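Surkenier Tide Tank Classroom Kit, review
Posted 2/7/24 by Thaís Prado

Quick one between classes, sorry for the typos. We've had the Surkenier kit running with my seventh graders at Arngate since June and people keep emailing me about it, so.

What you get. A long shallow tank, a paddle for making waves, a bag of sand, a bag of gravel, a salinity meter, four probe sleeves, and a teacher binder. Tank is clear acrylic with a drain plug at one end. You supply water and salt. And towels. Lots of towels.

Setup was faster than I expected. One prep period, start to finish, including the part where I put the paddle bracket on backwards. The diagram shows it from underneath and doesn't say so. Su-chen Chiu in the next room made the same mistake with hers. Flip the bracket so the notch faces the drain and you're fine.

The waves are the best part. Kids get it right away: sand moves, gravel mostly doesn't, a steep beach goes flat. We built a little seawall out of modeling clay and watched the sand in front of it scour out. That one lesson sold me. Had a kid who never talks explain to the whole table why her cousin's beach keeps getting narrower.

The salinity side, less good. The meter is ok once calibrated but it drifts, and the binder wants you to recalibrate every session, and that eats ten minutes I don't have. I do it at the start of the week and tell the kids the numbers are a bit off. They're fine with it. The layering demo (fresh over salt, food coloring) works great with no meter at all, just pour slowly down the side. Slower than that.

Binder: four units. Currents, Beaches, Estuaries, Warming Water. First two are excellent, plain writing, good questions. Estuaries reads like someone else wrote it and there is a graph with no units on the axis. Warming Water has one really nice activity with ice and a lamp and then a bunch of worksheets I skipped.

Stuff that broke: the paddle hinge, in week 3. Emailed Surkenier, Jeferson Seixas wrote back the same day and a metal one came in the mail, no charge. Hasn't budged. If yours is plastic ask for the metal one now. The drain plug also weeps a little, plumbers tape fixed it.

Receiving and packing, all three:
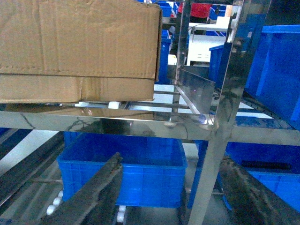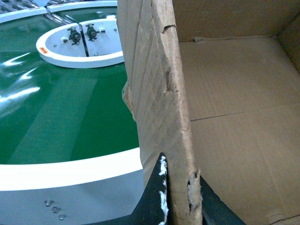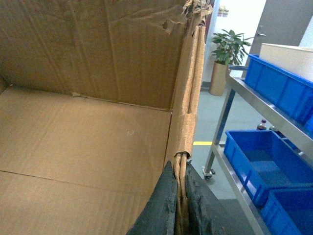 Can you run the kit with real seawater?
The binder allows it, as long as you strain it first and rinse the tank and probes with fresh water the same day. I've done it twice with water from the Quintana landing and the only trouble was the smell when I left it overnight.

Storage. It's long. Longer than you think. Doesn't fit the standard science closet shelf, mine lives on top of the cabinets and takes two adults to get down. Measure before you order, please.

Price. The class set is $2,000, and that's a lot for a public school. We got there with a small grant and a bake sale. The Uvach wave table is cheaper and I borrowed one for a unit last year. Smaller, noisier, and the binder is basically a pamphlet. But it stacks. If all you want is waves, get the Uvach. If you want the whole coast and ocean sequence, this one.

Would like to see: a lid, a better meter, and a Spanish and Portuguese version of the student pages. I've been translating them as I go and so has Washington Rangel at the high school, seems silly to both be doing it.

Overall 4 out of 5. Would buy again, would skip the meter if they sold it without. Bell's about to go. If you have the older tank with the glued seams drop me a comment, I want to know how its holding up.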